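首页　百科　生活　厨房　器具　登录
煎锅
作者：Marisol Whitlock　编辑整理：Elie Matar　更新于十二月

煎锅，又称平底锅、煎盘，是一种底部平坦、锅壁较浅并向外倾斜的炊具，带有一根长柄，用于以少量油脂在较高温度下煎制、煸炒或上色。它与炒锅的主要区别在于锅底：炒锅底部呈弧形，热量集中于中心；煎锅底部平整，食材与锅面的接触面积大，适合处理肉排、鱼块、鸡蛋、薄饼一类需要贴着锅面受热的食物。煎锅与汤锅的区别则在于锅壁高度，浅壁有利于水汽散出，食材表面较易干燥并形成焦层。

名称

汉语中“煎”字本义与熬煮、收干水分有关，后来多指用少量油加热食物。“平底锅”一词着眼于形状，“煎锅”着眼于用途，两者在日常语言中大体通用。部分地区把底厚沿浅的铁制器具称作“鏊子”，鏊子一般没有锅壁，用来摊饼，严格说来不属于煎锅。餐饮行业还区分“煎锅”与“煎炒锅”，后者锅壁较直、较高，通常配盖，容量也大。

历史

用平而浅的器具在火上加热食物，在许多古代文明中都有实物留存。早期多为陶制或石制，金属冶炼普及以后出现了青铜和铁制的浅盘。古希腊和古罗马都有带柄的浅锅，有的手柄可以折叠，便于携带。

近代以前，许多家庭在明火或炭火上做饭，煎锅往往带有三只短脚，可以直接立在炭灰之中，手柄也比现在长得多，使人能够离火远一些。封闭式炉灶进入家庭之后，三脚逐渐消失，锅底改为完全平整，手柄随之缩短。此后铸铁锅长期是家用煎锅的主流，直到铝材价格下降。二十世纪中期，聚四氟乙烯涂层被用于炊具，不粘煎锅随后成为多数家庭的常备品。

结构

煎锅由锅底、锅壁、锅沿和手柄组成。

锅底决定受热是否均匀。薄底升温快，但容易在火源正上方形成热点；厚底升温慢，放入冷的食材后温度下降较少。不少锅底在冷却状态下略向内凹，受热膨胀后趋于平整。若反复空烧或趁热冲冷水，锅底可能向外凸起，在平面灶具上会打转，且无法恢复。

锅壁的倾斜角度影响翻动方式。坡度缓的锅壁便于颠锅和用铲子从侧面伸入，坡度陡的锅壁能容纳更多食材。锅沿有直边和卷边两种，卷边倒汁时不易顺着外壁流下。

手柄可以与锅体一体铸成，也可以用铆钉、螺钉或点焊固定。铆接较牢固，但铆钉头处容易积存油垢。螺钉固定的手柄能够拆换，使用一段时间后需要拧紧。金属手柄可以进烤箱，酚醛树脂手柄隔热较好，耐温则有限，应按产品说明使用。 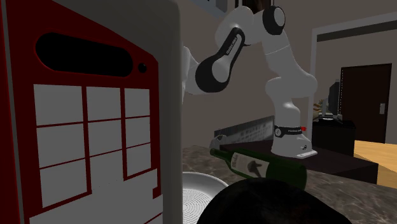
材质

铸铁：密度大，蓄热能力强，导热速度中等。新锅需要开锅，即在表面涂薄油后加热，使油脂聚合成一层黑色薄膜。养护得当的铸铁锅有一定的不粘性能，可使用几十年。缺点是重，受潮会生锈，长时间烹煮番茄、醋等酸性食物会损伤油膜。

碳钢：性质与铸铁相近，但较薄较轻，升温更快，专业厨房中常见。同样需要开锅和防锈。

不锈钢：耐腐蚀，不与酸性食材反应，可以用金属铲。单层不锈钢导热差，因此多采用复合结构，在两层不锈钢之间夹入铝或铜。蛋白质容易粘附在未充分预热的不锈钢表面。

铝：轻，导热快。未经处理的铝会与酸碱食材反应，现在的铝锅多经过阳极氧化或带有涂层。

铜：导热性能优良，对火力变化反应灵敏，内壁通常衬锡或不锈钢。价格高，外表容易氧化变色，需要抛光。

陶瓷涂层：以二氧化硅为主要成分的溶胶凝胶涂层，多附着于铝制锅体。颜色多样，浅色的很常见。初期不粘性能良好，衰减一般快于聚四氟乙烯涂层。

搪瓷铸铁：在铸铁外覆一层玻璃质釉料，不必开锅，也不易生锈，但受到磕碰可能崩瓷，不宜骤冷骤热。

使用

使用前应先确认锅底直径与灶眼相称。灶眼过小时，锅沿部分温度偏低；火焰超出锅底时，手柄会被烤热，能量也白白损失。煤气灶的火焰以不越过锅底边缘为宜。电磁炉只能加热含铁磁性材料的锅底，可用磁铁检验。

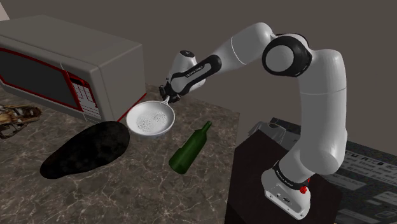
台面上方的白色煎锅及周围物品

预热方法因材质而异。不锈钢锅宜先空锅中火预热，滴入水珠，水珠成球滚动时再放油；铸铁锅应当从小火开始，给锅体足够的时间均匀升温；带涂层的锅不宜长时间空烧，放入少量油后再加热较为稳妥。食材下锅前用厨房纸吸去表面水分，可以减少飞溅，也有助于上色。一次放入过多食材会使锅温骤降，水分来不及蒸发，结果近似于煮。

肉类刚接触锅面时常常粘住，待表面凝固焦化后会自行松脱，此时再翻面可避免撕破。锅底残留的褐色物质可加入少量酒、高汤或水煮开，用木铲刮下，作为酱汁的基础，西餐中称为洗锅收汁。

做厚蛋饼或烤布丁时，常先在灶上加热，再连锅送入烤箱。取出后手柄仍然很烫，厨房中习惯在手柄上搭一块干布作为提醒。煎锅放在灶上时，手柄应转向侧面或内侧，以免经过的人碰翻，有儿童的家庭尤其要注意。

油锅起火时，应关闭火源并盖上锅盖，不可泼水，也不要端着锅移动。

清洗与养护

多数煎锅应待其自然降温后再洗。涂层锅使用软海绵和中性洗涤剂，避免钢丝球和粗颗粒去污粉。不锈钢锅上的焦痕可以加水和小苏打煮几分钟后擦除，彩虹状的热斑可用白醋去掉。铸铁和碳钢锅可以用少量洗涤剂，洗后立即擦干，放在小火上烘去水汽，再抹一层极薄的油。油抹得过厚会发黏，需要加热擦去重来。

出现锈斑时，用钢丝绒打磨到露出金属，洗净烘干后重新开锅即可。锅体有裂纹的铸铁锅不应再用。涂层出现大面积剥落或明显划伤后，一般建议更换。

叠放存放时，应在两锅之间垫布或纸，防止外底刮伤内壁。悬挂存放较省空间，挂钩须能承受锅的重量。

规格与选购

煎锅的标称尺寸通常指锅口直径，并非锅底直径，两者可相差数厘米。单人使用以20厘米左右为宜，三四口之家多选用26至28厘米。口径加大后，重量和手柄受力都明显增加，较重的铸铁锅常在手柄对侧另设一只短耳。

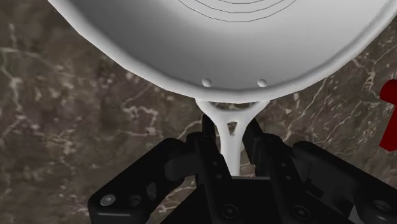

白色煎锅的锅体与手柄

挑选时可以将锅平放在玻璃或石材平面上，按压锅沿，看是否晃动；再握住手柄末端抬起，感觉重心是否合适。手柄与锅体的连接处不应松动。Erhan Polat在《Demissie炊具手册》中主张，家庭备两只煎锅已经够用：一只不粘锅用来煎蛋和鱼，一只铸铁或不锈钢锅用来煎肉。该书第64页列有不同口径与灶眼的对照表，第70页起讨论手柄的形状。

文化

在动画片和滑稽戏中，煎锅常被当作武器，敲击时发出夸张的响声。英语俗语“跳出煎锅，落入火中”指避开一种困境却陷入更坏的处境，与汉语的“才出狼窝，又入虎穴”相近。一些地方的节日里有端着煎锅赛跑的习俗，参加者须边跑边抛接薄饼，英国忏悔星期二的煎饼赛跑便属此类。

参见

炒锅　鏊子　汤锅　炉灶　不粘涂层　开锅

分享 64　评论 70　阅读 600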